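# Chapter 6: Reach, Grip and the Sense of Touch

If you have ever tried to do up a coat button with frozen fingers, you already know most of what this chapter is about. The button hasn't changed and neither have your muscles (not much, anyway), yet the job becomes almost impossible. What has gone missing is information. Cold skin sends poor messages, and a hand without messages fumbles.

Hands are wonderful things to study because you carry a pair of them everywhere. Almost every idea in the next thirty pages can be tried out at your desk with a pencil, a coin and a cup. Please do try them! Students who read this chapter with their hands in their pockets get far less out of it than students who keep stopping to pick things up.

In Chapter 5 we followed a nerve signal from the skin of the foot up to the brain and back. We now go to the other end of the arm and ask a harder question. How does the body plan a movement, start it, and then correct it while it is still going on?

## 6.1 Two jobs at once

Pick up a pencil from the far side of your desk. Do it at your normal speed and watch closely. Your arm carries the hand towards the pencil, and at the same time your fingers open. They open wider than the pencil, reach their widest point well before you arrive, and then close in during the last part of the movement. You didn't plan any of this in words. You just wanted the pencil.

Physiologists call the two parts **transport** and **grasp**. Transport is mostly the work of the shoulder and elbow. Grasp belongs to the wrist, fingers and thumb. The two are joined together in time so neatly that for a long while people assumed they were one single action, and you may well feel the same way when you watch yourself do it.

Now try again with a cup in place of the pencil. Your fingers open further. Try once more with your eyes shut, after one good look at the cup. Most people open the hand wider still, as if leaving a bit of room for error. That little bit of extra room is one of my favourite facts in the whole book, and we'll come back to it in 6.4 when we talk about how the brain handles doubt.

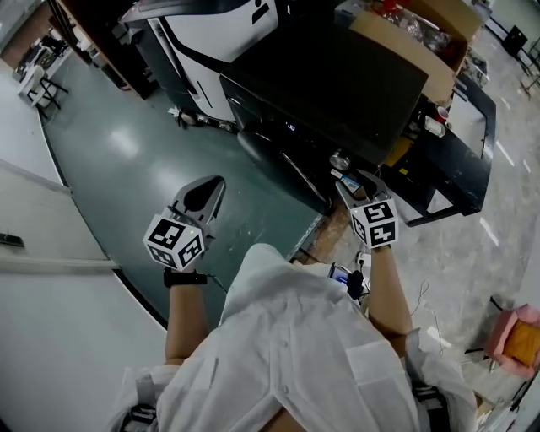

Reaching begins long before the fingers arrive, and it begins further up the arm than most people expect. The muscles round the shoulder blade steady the whole limb first. Then the front part of the deltoid lifts the upper arm, the triceps straightens the elbow, and the hand travels out over the work. You can see what this looks like from above when a person in a loose shirt holds a gripper in each hand and one arm goes further forward than the other, out towards a dark table. The more the elbow straightens, the further the weight of the hand, and of anything in it, moves from the shoulder joint. Even a light tool starts to feel heavy at full stretch, which you can test with a tin of beans. Hold it close to your chest for a minute, then hold it straight out in front of you for as long as you can bear.

Holding a tool adds something else too. After a short spell of practice, people reach with the tip of the tool as their goal, and pay little attention to where their own fingertips are. Gardeners with long-handled pruners do it, and so do anglers with landing nets. The brain appears to stretch its map of the arm to take in the extra length.

## 6.2 What the skin tells you

Run a fingertip along the edge of this page. You can feel where the paper stops, how rough it is, and whether it bends. Turn your hand over and try the same thing with the back of your wrist. Quite a difference!

The smooth skin on the palm side of the hand holds four main kinds of touch receptor:

- **Merkel cells** lie close to the surface and respond to steady pressure and fine edges.
- **Meissner corpuscles** are also near the surface. They respond to light, changing touch, and they are quick to notice when something begins to slip.
- **Ruffini endings** sit deeper and respond to stretching of the skin.
- **Pacinian corpuscles** are the deepest of the four and the largest. They pick up fast vibration, such as the buzz of an electric toothbrush.

You will need these names for the rest of the chapter, so it is worth learning them now. My own students at Vustbridge remember the order by depth, drawing the four on the side of a finger in washable pen. It looks silly and it works very well.

Slip deserves a closer look. When you lift a glass of water, you squeeze it just a little harder than you need to. If the glass starts to slide, the squeeze tightens before you have had time to think about it. People whose fingertips have been numbed by a local anaesthetic tend to grip much harder than they need to. Without news from the skin, the safest plan is to hold on tight.

## 6.3 A simple experiment, and a good notebook

Dušan Kolev taught the practical side of this course for many years before I took it on, and the experiment that follows is his. He called it the Wetau task, after the street where he first tried it out on his neighbours. All you need is a smooth plastic bottle, some water, a strip of sandpaper and a partner.

1. Fill the bottle a third full. Ask your partner to lift it by the sides, using only the thumb and first finger, and hold it still.
2. Pour in more water slowly while they hold it. Ask them to look away.
3. Note down what happens to the fingertips. Look for paling of the skin round the nails.
4. Wrap the sandpaper round the bottle, rough side out, and repeat with the same amounts of water.

Grip force should rise as the bottle gets heavier, and it should rise less steeply with the sandpaper on. You can't measure force with your eyes, of course, but the colour of the nail bed is a surprisingly good clue.

Write everything down as you go. Over the years our classes have built up 2126 entries from this one task, and 126 of them came from a single wet afternoon in March when the sports field was flooded and two groups had to share a room. The messy entries are often the most useful. One pair forgot to dry the bottle between trials, and their odd results gave us the question that now opens section 6.5.

## 6.4 Looking ahead

The next part of the chapter goes up into the brain. We'll meet the motor cortex, the cerebellum and the strip of tissue that holds a map of your body surface. On that map your hands take up an enormous share of the space, far more than your back, and once you've seen it drawn to scale you won't forget it.

After that, Valbona Golob has written a guest section on hand therapy. She works with people who are learning to use a hand again after a stroke or a bad break, and she explains how she chooses a first task for each of them. Spoons, pegs and door keys all come into it. I learned a great deal from reading her drafts.

### Before you read on

Spend ten minutes on these. Short notes are fine, and a sketch is even better.

- Choose three things you picked up this morning. For each one, write down which fingers touched it and which stayed out of the way.
- Tie a shoelace slowly, then with your eyes shut, then wearing thin gloves. Which was hardest?
- Find a tool with a long handle and use it for five minutes. Where did you feel the contact: in your palm, or out at the far end?

Keep your answers somewhere safe. You'll need the second one for the table in section 6.5.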